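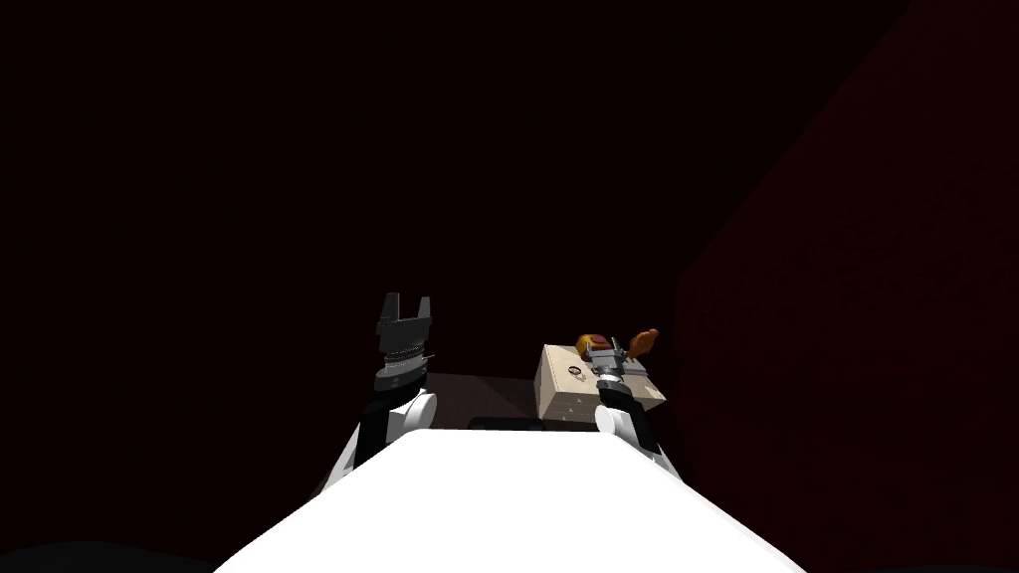 Viewport during an episode, left gripper open, right gripper at the box

Ticket 299: Right arm drops out of position hold when gripper is near box face
Project: Tridska (simulation)
Component: arm controller / contact handling
Status: Open, workaround in place
Priority: High
Reported by: Oller sim team

Summary

In the box task, the right arm sometimes loses its position hold in the first seconds of an episode. The elbow sags, the gripper slides down the front of the carton, and the controller then commands a large correction. The correction pushes the box back and the items on top fall off. The left arm is not affected.

We are treating this as a safety matter. The same controller build is queued for the hardware cell at Sotelo, and a correction that size on the real arm would be a hazard to anyone inside the fence.

Environment

Tridska nightly, August branch
Flekik physics plugin, default contact settings
Two-arm torso, two grippers
Box scene with the dark background, carton on the far side of the table, two orange items on top

Steps to reproduce

1. Load the box scene with the fixed start pose.
2. Start the controller in position hold. Do not send a task command.
3. Wait. If the fault is going to show, it shows within 30 seconds.
4. Reset and repeat.

Expected: both arms stay at the start pose.
Observed: right arm faults in 154 of 177 resets. Remaining runs are clean for the full episode.

Log

09:10 Fault seen in overnight batch. Joint torque on right elbow goes to the limit, then zero, then back to the limit. Error code is "hold lost, contact overload."

09:35 Reproduced on a second workstation. Ruled out the graphics driver by running headless. Same result.

10:20 Swapped the left and right arm configs. Fault stays on the right side. Not a config typo.

11:05 Moved the carton back from the gripper, everything else unchanged. No faults. Moved it forward again and the fault came back on the first reset.

11:40 Removed both items from the top of the box. Fault still occurs, so the load on the box is not the cause.

13:15 Turned on contact debug. The collision shape for the right gripper is larger than the visual mesh and overlaps the front of the carton at reset. Flekik resolves the overlap in one step with a very high force. The overload check sees it and cuts torque, then the hold loop restarts with the old error still stored.

14:30 Two separate problems, then. The oversized collision shape starts it. The stored error makes it dangerous, and that part would also happen on hardware after any short contact spike.

15:50 Cleared the integrator on restart in a local build. Arm still trips at reset but recovers slowly and does not shove the box.

Workaround

Move the carton back before starting a batch, or use the start pose file with the right arm retracted. Do not raise the overload limit to hide the error.

Open items

Regenerate the right gripper collision shape and check it against the left one.
Merge the integrator change after review.
Add a reset test that fails on any overlap before the first step.
Hold the Sotelo deployment until the integrator change is in. Sotelo has been told.

Related: ticket on table friction, closed, not the same fault.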